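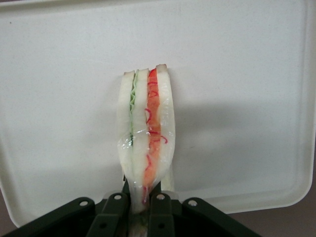 Gripper squashes soft items even though the force limit is respected

Posted in Manipulation > Control and tuning

pellet_stove

We have a two-arm tabletop cell that moves shop food between baskets, trays and displays. Bottles and boxes are fine. Chocolate bars are fine. Sandwiches are a source of grief.

The gripper runs in position mode with a force limit on top. The planner sends a target width, the fingers close, and the driver is supposed to stop when the force estimate passes the limit. I have set the limit as low as the driver accepts. The log says it is never exceeded. The sandwich disagrees.

What I have tried so far:

Lowering the closing speed. Helps a bit, then the grasp times out and the task layer retries, so the sandwich gets squeezed twice.

Raising the target width. Works for one sandwich and drops the next, as they were evidently not made to a tolerance.

Filtering the force estimate with a 30-sample moving average, which made the plot lovely and the lunch worse.

The loop on the arm side runs at 1000 Hz, but gripper commands go through the Weritum bridge and I only see state come back at 28 Hz. Is this a tuning problem or am I kidding myself?

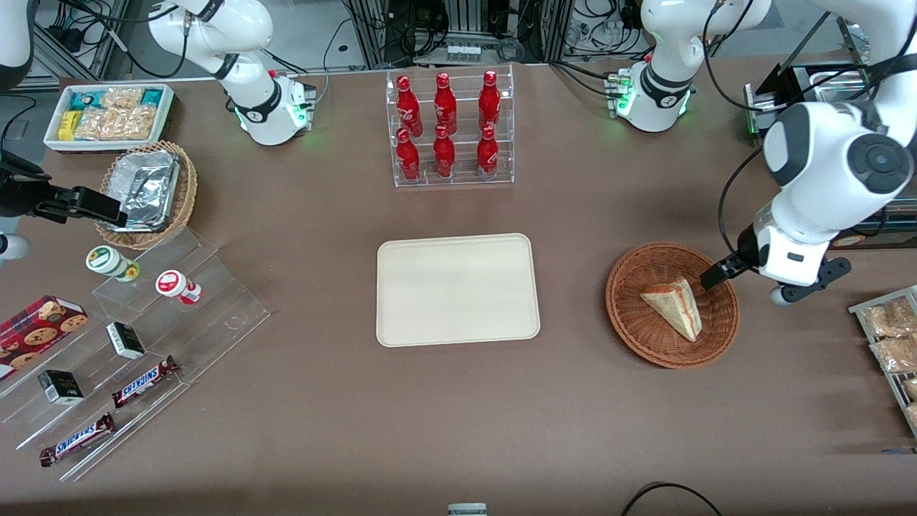 The cell, with the sandwich in the right-hand basket and the tray in the middle as the place target.

Ilídio Salgado

You are kidding yourself, but in good company.

Your force check is only as quick as the state it reads. At 28 Hz you get a new sample every 36 ms or so, and then you average 30 of them. That is more than a second of history. By the time your filter has formed an opinion, the fingers have finished their journey and are wondering what to do next. Your log shows no breach because you are logging the filtered value. Log the raw one next to it and I think you will find your missing newtons.

In the order I would do it:

Take the filter out of the stop condition. Keep it for the plots if you are fond of it.

Split the close into two moves. Go quickly to a width just wider than the item, taken from the segmented point cloud and not from a table of item types. Then creep. During the creep, watch how the width changes per step as well as the force. With something as soft as bread the force climbs so gently that a threshold tells you very little, whereas the width falling behind the command is quite easy to spot.

When you detect contact, set the commanded width to the measured width plus a small squeeze, and leave it there. If you leave the original target in place, the position controller will go on trying to reach it for as long as you let it. It has nothing else on.

Change the timeout handling. A retry should never start with a full close if the last attempt ended in contact. Ours opened, shut, opened and shut on the same bun until somebody came back from a meeting.

Also look at where you grasp. If your grasp scorer likes the narrowest graspable section, it will go for the thin end of a wedge every time, where there is the least bread to push back. We added a term that penalises grasps close to a corner and it did more good than two weeks of gain tuning. The cost is that the scorer now sulks when the item is leaning against the side of the basket and only the corner is reachable, so you need a fallback.

gantry_pete

Just use the Forora soft fingers. Problem solved.

Ilídio Salgado

They spread the load, yes. They will also spread the load of a controller that doesn't know when to stop.

marrowfat

Agree with most of Ilídio's answer, with one addition. Check whether your bridge has a setting for the state rate before you rewrite anything. On the Baumgart driver it was a parameter called state_period_ms, and the default was chosen by someone who had only ever picked up metal. Ours went to 500 Hz with one line in the launch file. I can't promise Weritum has the same thing, but I would look in the bridge config and not in the node config, where there is a parameter with nearly the same name that does nothing whatsoever.

If it turns out the rate is fixed, do the contact check on the gripper side if the firmware allows it.

pellet_stove

Logged the raw value on Sunday. The limit was being passed on nearly every sandwich grasp, by an embarrassing margin. Filter is out, two-stage close is in, and I found the useless parameter marrowfat mentioned (I had been changing it since January). Still looking for the real one.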